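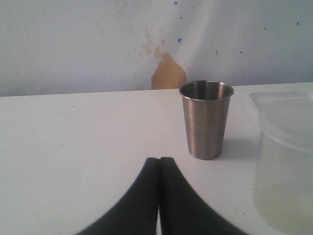

Filed under: Home diary

April, in the evening

I wanted to write yesterday but I was too tired, so today I write for two days together.

The kitchen is almost finished with the emptying. I took everything out of the cupboards and I gave away much more than I thought I would. Josée Landry came with her car and took the plates, the big pot from Hiebert and the Drirer rack, which never stood straight in all the years I had it. I kept the steel cup. She asked me why I keep a cup when I have nice glasses, and I did not have a good answer. I drink my water from it in the morning. It has no handle and no picture on it, and it does not break when I am sleepy.

The white table also stays. I washed it with warm water and a little soap, and after that I sat down and did nothing for a long moment. I am not used to seeing so much of it. Before, there were always letters on it, and keys, and the bread.

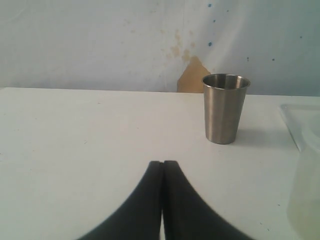

The steel cup on the white table, toward the back.

Some small dark specks do not go away. I tried with a cloth, then with baking soda, then I stopped. Lucie Vachon says I should buy the Pudico cream, but she says this for every problem, also for shoes. I think a table may have some specks.

The plastic container I could not decide. It is useful for rice, or for flour, and it is a good size. But I have had it for 2 years and I never once put rice in it. For now it can stay beside the cup and I will think about it tomorrow.

I notice that I become slower when there are fewer things left. The first cupboard took me one hour, and the last drawer, with only strings and old corks inside, took me the whole afternoon. I found in it a bill from Retex for the curtains and the little spoon I was looking for at Christmas. I put the spoon in my pocket and forgot it there, so it went to the shop with me.
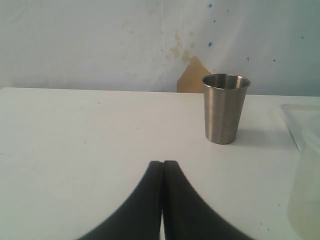 My morning cup. This one I keep.

For supper I had soup and the end of the cheese. Tomorrow I must call about the shelf, and buy light bulbs, and return to Josée her two boxes.

1,730 views · 13 shares

Comments (3)

marguerite_h: I have the same kind of cup from my grandmother. Mine is full of dents but I would not change it.

Lucie V.: The cream works on shoes very well, you will see.

Tomas: Put the rice in the container! Then it is decided.

Contact | All texts belong to the author | Back to top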